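Kotisstead Winter Coat Drive, planning meeting
November 2025
Present: Ntombi Coetzee (chair), Elmarie Potgieter, Sławomir Domański, Tiina Kallio (minutes)
Apologies: Nomvula Radebe, who sent a spreadsheet in her place

1. Last meeting
Minutes approved after Sławomir asked that "shouted" be changed to "noted." Changed.

2. Collection
The goal stays at 850 coats. Elmarie wondered where they would be kept. So did everyone else.
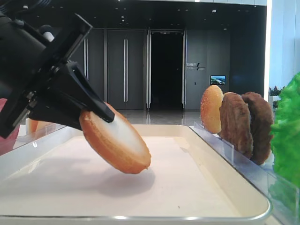

Molefe has offered its loading dock on weekdays, provided we stop calling it "the warehouse" in press releases. Agreed. Davora will lend 2 vans — one with a working heater, to be assigned by seniority.

3. Donation rules
Coats only. The single ski boot from last year is still with Sławomir, and he would like it gone.

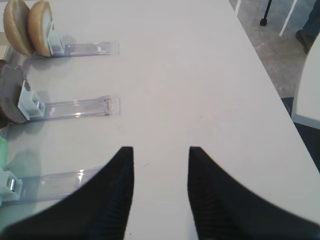 Reading time: 2 min

4. Partners
Flondlow will hand out coats at its job-seeker evenings in January. Ntombi to confirm dates. She was to confirm them last time as well — see item 1.

5. Sign-ups
28 people are down for sorting shifts, or 29 if Elmarie's brother-in-law meant it.

6. Any other business
A long talk about hangers. No decision.

Actions: Ntombi, dates. Elmarie, brother-in-law. Sławomir, boot.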